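The Tablecloth Years

I came home from my aunt's house with a car full of linens and no plan. My sister took the china and a cousin took the piano, so I got the cedar chest, and I was thrilled, and then I opened it in my hallway and had to sit down on the floor. Twenty tablecloths! I own one table. It seats four if somebody doesn't mind the radiator.

That was August. Since then I've been putting them on the table one at a time, each for a week or so, and deciding who stays. Some went fast. The lace one caught on every button I own. A burgundy thing with a fringe made dinner feel like a séance. Two were so stained that I cut them up for dusters and felt guilty for maybe an hour.

What surprised me is how much I've come to like the flowery ones. I always thought of myself as a plain-cloth person (oatmeal, navy, more oatmeal), but there's one with plants all over it, gray-green drawings on a pale ground with peach flowers mixed in, like pages out of an old field guide, and it's been on the table much longer than its week. I eat toast over the ferns. I pay bills over the ferns. 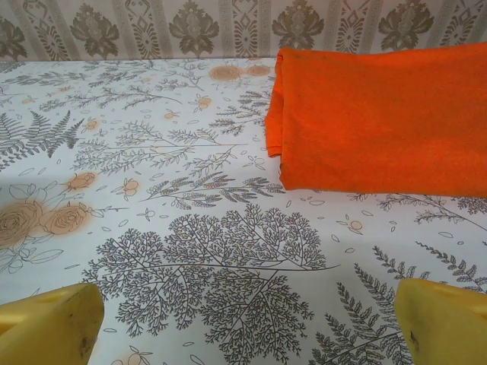

Bright orange on the botanical cloth, with the patterned wallpaper behind.

I know what the decorating books say about pattern on pattern. My wallpaper came with the apartment and it was never going away, so for years I kept everything near it quiet. Wrong move, at least in my house. A busy cloth gives the wall some company, and then you need one big block of plain color to rest your eyes on -- orange, in my case, and the louder the better. Fold it thick so it sits up a little.

I ran all this past Idrisa Rashidi, who sells old textiles out of a shop on Keane Street in Bovgate and has sold me more napkins than I'll admit to. He said people are scared of prints because they shop for them flat, in a package. "Open it up and throw it over something," he told me. "Then walk out of the room and come back in." He also begged me to stop ironing creases into the folds, and to roll the good ones around a cardboard tube. I've rolled 4 so far. The rest are still in the chest.

I'm down to eleven cloths now. My sister wants the yellow check back, and she can have it if I get the gravy boat.

2020-02-27

More from Home & Table
Greton's Last Button Shop
What I Learned From 184 Mismatched Spoons
A Weekend at the Hindov Flea Market
Small Kitchens, Big Soup Pots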